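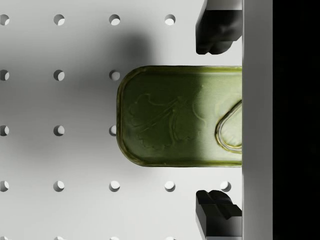 Can I still take antibiotics if I missed two doses?

Posted by Tala Zoubi, Mar 13, 2022

Hello to all. My doctor gave me amoxicillin for a sinus infection, one capsule three times a day for one week. On the fourth day I was traveling and I forgot my evening dose, and then also the morning dose after it. I remembered only at lunch, when my face began to hurt again.

I took one capsule at lunch as usual. Now I do not know if I should take the two missing capsules tonight, so that the total is correct, or if I should just continue and finish one day later. The leaflet in the box says not to take a double dose, but it does not say what to do when you missed more than one. The office of my doctor is closed until tomorrow. I have no fever and no rash, only the pressure over the left eye and a bit of a runny nose.

Also, does it matter that I take it with food? I read two different things.

Thank you for your patience with my English.
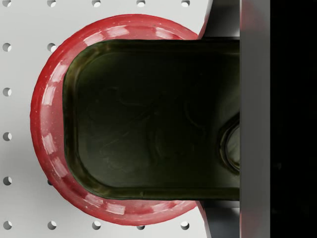
Rosario Caruso

Do not take the missing ones together. I worked for many years behind the counter of a pharmacy and this was the thing people asked most often. The usual advice for amoxicillin is like this: if you remember late, take the dose when you remember, unless it is almost time for the next one. In that case you skip it and go on with your normal hours. You never take two at one time to make up for it.

So what you did at lunch was fine. Take the evening capsule at its normal time and continue. You will have two capsules left at the end. Whether you should finish them on an extra day or stop on the planned day is something your doctor should decide, and a phone call tomorrow is enough for that. A pharmacist can also tell you today, if you have one near you that is open on Sunday.

For the food, amoxicillin can be taken with or without it. If your stomach is sensitive, take it at the start of a meal.

Please do not wait for the office to open if you get swelling of the face or lips, trouble breathing, or hives. For this you call the emergency number. The same if the eye becomes swollen or red around it, if you see double, or if you have a very strong headache with a stiff neck or high fever. A sinus infection near the eye is usually harmless but these signs must be seen at once.

Pierina Bianchini

I missed a whole day once and nothing happened. I set an alarm on my phone after that, with a different sound for each dose. Drink a lot of water and rinse the nose with salt water, it helped me more than the pills! Only use boiled water that has cooled down, or the bottled distilled kind, never directly from the tap.

Baldur Østergaard

I agree with Rosario. I would add one small thing. When you call, tell them exactly which doses you missed and at what hour you took the last one, and also that the pain came back. They may want to know if you were getting better before the gap. If you take other medicines, for example a blood thinner or methotrexate, mention them too, even when they are already in your file.

Tala Zoubi

Thank you, I took the evening one at the normal hour and I will call in the morning. I take no other medicines.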